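FOR IMMEDIATE RELEASE
Monday, January 8, 2018

Flundero table-setting mats go on sale in May

FLASTPORT -- Urkley, the play-food and pretend-kitchen maker, will start selling its Flundero mats in May. Paper mats, printed with food drawings. Lay one on any table, add a plate, start serving.

First print run is 3000 mats. Another 400 go free to preschools in the Flastport area, sign-up details to folow. Trial sessions took place at our Gwynne rooms, plain white table by the window, blinds on the glass. Play food from the existing Urkley range fits the drawings, more or less -- a banana on a fried egg is fine with us.

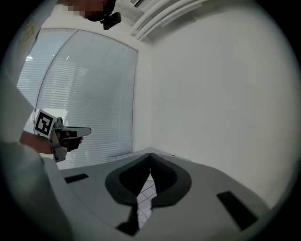
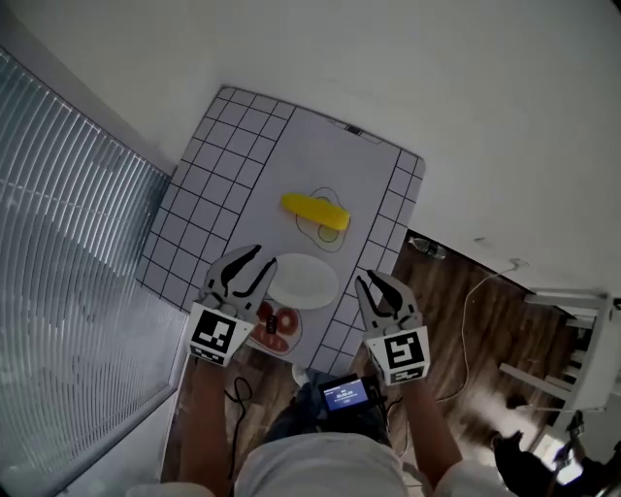 Trial room, Gwynne. Second picture: toy banana, white plate and printed mat.

Mats ship flat in packs of 16. Plates and play food sold seperately. Prices will be out before the May launch, and shops wanting stock for opening week should get orders in early.

Sample packs for press -- call the Urkley office, ext. 2292. Weekdays only please.

ENDS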